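# Londitz Duo: kit de bancada com dois braços

**Ficha de equipamento e apreciação.** Revista em 2022-09-12.

O Londitz Duo vende-se como "estação bimanual pronta a usar" para ensino, investigação e pequenas tarefas de triagem. Tivemos uma unidade montada desde junho e a ficha que se segue mistura o que o fabricante declara com o que encontrámos. Quando as duas coisas não coincidem, dizemos qual é qual.

## O que vem na caixa

- dois braços em plástico branco com juntas pretas
- uma calha preta de alumínio, ranhurada, para fixar à beira da mesa
- cabos, clipes de cablagem e parafusaria
- fonte de alimentação e unidade de controlo
- um saco de cubos de madeira com letras e figuras, para os exercícios do manual

Não vêm grampos para a mesa. O distribuidor (Fovport) vende-os à parte e o configurador da loja não avisa. Também não vem computador, e isso pelo menos está escrito na página do produto, em letra pequena.

## Características declaradas

| | |
|---|---|
| Braços | 2, montados na mesma calha |
| Terminal | pinça de dois dedos, acionada por servo |
| Massa total, sem embalagem | 19 kg |
| Tempo de montagem | "menos de uma hora" |
| Software | Prollow, incluído durante 12 meses |
| Preço | 2.937 € |

A montagem levou-nos uma tarde. A calha em si é simples e está bem maquinada, os parafusos entram direitos, e o alinhamento dos braços faz-se sem ferramentas especiais. O tempo vai todo para os cabos e para a calibração, que o manual resolve em meia página mal traduzida. Quem já montou coisas destas desenrasca-se. Um professor do secundário com uma turma à espera, tenho dúvidas.

## Construção

Melhor do que eu esperava, com reservas. Os elos brancos são compridos e leves, flexionam um pouco quando o braço está estendido e a pinça trava de repente, e convém contar com isso ao programar aproximações finas. As caixas das juntas são volumosas. Em cima da mesa ocupam mais espaço útil do que os desenhos do catálogo deixam adivinhar, e os dois braços estorvam-se no centro se não se planear quem passa primeiro.

A cablagem é o ponto fraco. Os clipes ao longo do braço cumprem, mas o cabo que sai da pinça precisa de folga para as rotações do punho e essa folga anda no ar, em arco, por cima da zona de trabalho. Perguntámos à assistência da Londitz se havia uma solução melhor. A resposta de Viola Testa foi cordial e rápida: recomendou abraçadeiras. Pusemos uma, o punho perdeu amplitude, tirámo-la.

## Pinça e tarefa de demonstração

O argumento de venda é a triagem de objetos pequenos em posição livre, ou seja, deitados na mesa de qualquer maneira, sem gabarito. O exercício do manual usa os cubos: espalham-se no tampo, pede-se uma letra ou uma cor e um dos braços vai buscá-la.

Com cubos afastados uns dos outros, o conjunto porta-se bem. Com cubos encostados, bastante pior. A caixa da pinça é larga para peças deste tamanho e, ao entrar de lado, empurra o vizinho. O vídeo promocional mostra os cubos bem arrumados e com folga entre eles, e agora percebo porquê.

Quanto ao reconhecimento, as faces pintadas (verde, azul, vermelho) foram sempre as mais fáceis. As gravuras em madeira clara confundem o Prollow, sobretudo sobre um tampo também de madeira e com luz lateral. A Londitz recomenda um fundo "neutro e mate", que não fornece.

A ficha comercial fala em "1.000 ciclos sem intervenção". Pedimos o protocolo do ensaio: que peças, que disposição, o que conta como intervenção. Até à data desta revisão recebemos outra vez o folheto. Enquanto não houver protocolo, trataria esse número como publicidade.

## Software

O Prollow abre depressa, tem uma interface limpa e regista as sessões num formato legível, coisa que agradeço. Passados os 12 meses a licença renova-se a pagar, e o preço da renovação só se obtém por contacto com o comercial. Exportar as sessões antigas continua possível sem licença, segundo nos garantiram por escrito. Guardem o e-mail.

A gravação por demonstração funciona com um braço de cada vez. A coordenação dos dois existe, está num menu marcado como experimental, e falhou-nos vezes suficientes para não a considerarmos incluída. Num produto que se chama Duo, é uma falta grave.

## Alternativa

Tatsuya Sugawara, que reviu esta ficha, trabalha há mais tempo com o kit equivalente da Ogura e prefere-o, apesar de mais caro: "O da Ogura é feio e o manual é pior. Mas quando digo aos dois braços para se mexerem ao mesmo tempo, mexem-se." Não o ensaiámos nas mesmas condições, por isso fica a opinião dele e não uma comparação.

## Para quem serve

Laboratórios de ensino com alguém que goste de afinar máquinas: sim, pelo preço. Primeiros ensaios de manipulação de objetos pequenos: sim, com peças espaçadas e boa luz. Triagem a sério, com prazos – não compraria sem ver uma demonstração ao vivo, com as minhas peças e em cima da minha mesa.

**Garantia:** dois anos nos motores, um ano nas pinças. Os cabos são considerados consumíveis.

**Encomendas:** através da Fovport. Peçam os grampos na mesma encomenda para não pagar portes duas vezes.
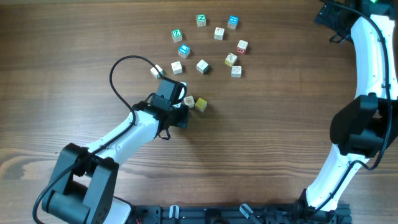 *Londitz Duo no exercício dos cubos, com a pinça do braço esquerdo junto a um cubo branco.*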